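2018-05-20
Prasetyo Rondonuwu

Bench slats, oil test, continued from the April pages.

I came in on Sunday because the shop is quiet and the air is dry, so I could look at the samples without sawdust falling on them. I have now three sets of test pieces on the rack. Set one is with the Trallier oil, two coats. Set two is the same oil but thinned for the first coat. Set three is the old recipe from Lumbantobing, which is linseed with a little wax melted in it. All pieces are from the same Uluvwood board, cut one after another, and I have written the order on the end grain in pencil.

Set one is still sticky on the underside. I pressed my thumb and it left a mark. I think that I put too much oil and did not wipe it well. The can says to wipe after 25 minutes and I am sure I waited longer, as I was called to the phone. This is my mistake and not a fault of the oil, so I will repeat two pieces before I write anything bad about it.

Set two is much better. The surface is dry and has a soft shine. The color became darker than I wanted, more like tea than like honey, but on a bench outside it will become gray anyway after some time. The thinned coat went deep at the ends. I sawed one piece in the middle to check, and the darker edge is easy to see with the bare eye.

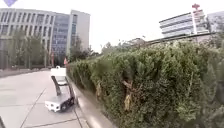

The spacing of the slats is the other question which I have not closed. In the drawing for Hutesano the gap is too wide in my opinion, and small things will fall through, keys for example. With a narrow gap the water does not leave so quickly and leaves from the trees will stay there. I keep looking at the paving by the hedge, where the big pale slabs have only thin dark lines between them, and from a distance the eye reads one calm surface with a direction in it. I would like the seat to look like this also. But a slab has no need to drain through the joint as a seat has, and wood moves with the weather. So I must leave more space than I find beautiful.

I made a small mock-up with spacers from scrap. Two widths of gap, same slats. I sat on both and could not feel a difference. The narrow one looks better, the wide one is easier to clean with a brush. I leave both on the end table with a paper on top, please sit on them and write what you think. Please do not oil them.

Screws: the new box has 31 pieces left, which is not enough for one bench plus spare. Order more before we begin to drill. The stainless ones, same length as before. The countersink needs to be sharpened, it makes a rough edge in this wood and the oil collects there and stays wet.

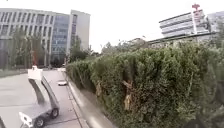 About the rough edge, I tried also to drill with a piece of scrap clamped under the slat, and the exit side came out clean. It takes more time for each hole but then I do not have to sand again. I will do all the slats like this.

The moisture meter showed 85 when I held it on the wet rag, so at least it is alive, but on the boards it jumps up and down and I do not trust it. Somebody should change the battery. Until then I weigh the pieces and write the weight in the table at the back of this book.

To do next:
- repeat set one, wipe on time
- one piece from set two outside on the roof, face up, no cover
- sharpen the countersink
- ask Hutesano if they will accept the narrower gap, and send them the mock-up dimensions
- oily rags flat on the rail outside, not in the bin

Set three I have not judged yet. It smells nice, but the wax makes the pencil marks difficult to read and I need the better lamp for it.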